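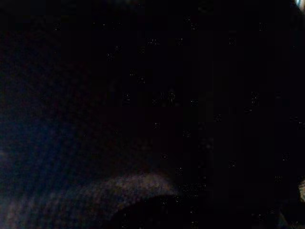

Drevcombe Word List, data card
Version 5, April 2024

A list of 1,000 place names from the town of Drevcombe and the farms outside it, with every spelling we could find for each. Some have one spelling. Mill Lane has nine, and two of those are on the same sign.

Source
Parish maps, bus timetables and the backs of old postcards. Perla Ocampo typed in the postcards and would like it known that her eyes are fine now.

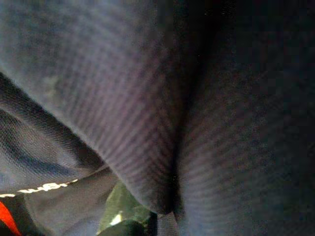 Ribbed fabric, dark blue-grey.

Format
One CSV file, UTF-8, with columns for name, variant, source and year. A blank year means the source had no date. A year of 0 means the same thing, but was entered by me.

Known problems
91 names have no map reference.

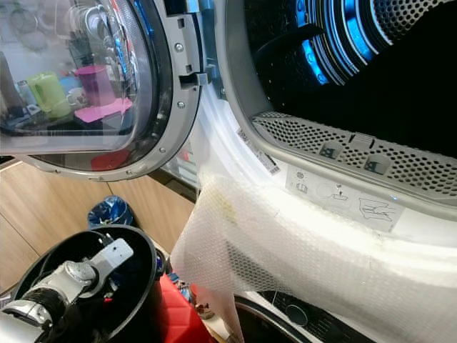 Another 64 have a reference that puts them in the sea. Pramerport is on the coast, so a few of its entries may be right. Please don't sort the file in a spreadsheet, which turns March Field into a date.
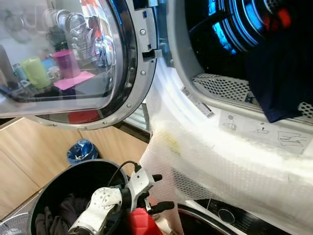
Pradon Local Names Group

License
Free to use, with credit. Corrections are welcome if they come with a source. "My uncle says" goes in the notes column.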